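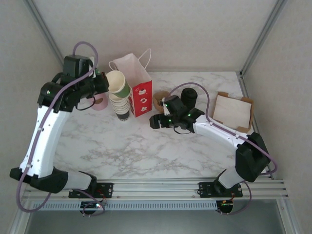 Section 4 covers the side-by-side gripper comparison on the two-arm Rillow bench. It assumes that both arms are already mounted, powered and homed as described in Section 3. The comparison uses light, easily deformed objects, and paper cups are the reference item. Keep the cup stack toward the back center of the table, where the left gripper can point at it from the side, and keep the area between the arms open for the right gripper to approach. Other items, such as a roll of tape, a paper bag or a cardboard tray, may stay on the table if they are entered in the object list.

4.1 Before you start

The procedure compares the Tratia parallel gripper with the Dadisov gripper. Both use the same wrist flange and the same four-pin connector. Finger sets are not interchangeable between the two.

You need:
One gripper of each type, with fingers fitted
2.5 mm hex key
Paper cups, unused
Controller software with the Ñahui comparison module installed

CAUTION: Switch off arm power at the controller before connecting or disconnecting a gripper. Hot-plugging can damage the wrist driver.

4.2 Cable check

1. With arm power off, move each arm by hand through its full range.
2. Watch the cable at the elbow and wrist. It must form a free loop at both joints and must not pull tight at any point.
3. If the cable tightens, open the nearest clip, feed slack toward the wrist and close the clip again.
4. Check that no loop hangs below the fingertips when the gripper is pointed at the table.

NOTE: A loop that touches the table will drag objects during low approaches. These runs are logged as grip failures and will distort the results.

4.3 Setting the grip parameters

1. Switch on arm power and wait for both arms to report Ready.
2. Open Comparison > Grip and select the left arm.
3. Set closing speed to 30 percent.
4. Set force limit to 5 N.
5. Select Copy to Right Arm. The values are copied, but the zero position is not.
6. Run Zero Fingers on each arm separately.

CAUTION: Do not raise the force limit above 5 N for paper cups. A crushed cup can wedge between the fingers and stall the motor.

4.4 Running the comparison

1. Place one cup upright on the taught pick point.
2. Select Start Series. The default series is 50 picks per gripper.
3. Replace the cup when its rim no longer holds its shape.
4. When the series ends, swap the two grippers between the arms and repeat from 4.3, step 6. Skipping the swap leaves arm differences in the result.
5. Save both series under the same test name.

One full comparison takes around 40 minutes, including the swap.

4.5 Reading the results

The report lists picks completed, slips and stalls for each gripper on each arm. Compare the same gripper on both arms first. If its slip count follows the arm instead of the gripper, repeat Zero Fingers and the cable check before drawing any conclusion about the gripper.

A slip is recorded when finger position changes after the force limit has been reached. Very soft cups can trigger this without leaving the fingers. To review such events, open the event log and sort by Travel After Contact.

Revision note: step 4 of 4.4 added in August by T. Tamihana. Test values checked by Y. Ñahui.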